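Gripper comparison, bench 2: pre-use inspection with comments
Month: July
Checked by: Aicha Kabbaj
Second check: Jordan Horrocks
Grippers on trial: Udov padded two-finger, Cliltia soft two-finger
Controller: Flonitz, software as supplied

1. Emergency stop within reach of whoever is at the table
Pass. Button pressed and released before each gripper was fitted. Jordan wants it nearer the operator's side. Agreed, but that is a job for the next bench layout.

2. Arm speed limited
Pass at 200 mm/s. The Bickerstaff sales sheet recommends 600 for "realistic throughput". Not with people reaching over the table, and I would like to see who they tested that on.

3. Finger pads secure, edges not lifting
Udov: pass. Cliltia: fail first time, one pad lifting at the corner. Reglued, passed at second look. A gripper sold as needing no maintenance should not need glue in its first month.

4. Screws on finger linkages tight
Pass, both. No marking paint on either, so a screw working loose won't show. Please add paint.

5. Grip force checked against gauge
Udov set to 42 on the controller scale. What 42 means in newtons the manual doesn't say. Gauge readings wandered between tries. Marked as pass with reservation, and I don't accept the claim of "repeatable gentle grip" on this evidence.

6. Test items and trays in place, hands clear before start
Pass, once the operator had stepped back. Hands on the table is fine for setting out and for nothing else.
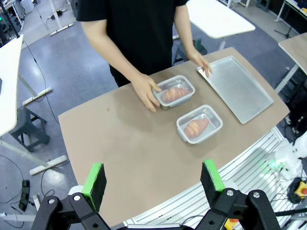
Item 6, setting out: croissants in clear containers, baking tray to the right, Udov pads in the foreground.

7. Cables off the walkway
Fail. Cables on the floor on both sides of the bench. Same comment as last time. Clips have been ordered, I'm told.

8. Wrist camera view not blocked by fingers
Pass, just. Clear plastic is a poor target for any camera and the supplier's demo used coloured blocks. I'd want 100 picks on clear containers before believing the success rate in the brochure. JH thinks fewer would do.

9. Behaviour on power loss
Udov holds. Cliltia lets go after about a minute. Neither is wrong, but the Cliltia data sheet says it holds. Query sent, no reply yet.

10. Floor clear of loose items
Fail. Handheld device left on the floor, to be given a hook or a shelf.

Result: bench may be used at the reduced speed. Items 7 and 10 to be put right before the Cliltia runs. Item 5 stays open until Udov tells us the units.

AK / JH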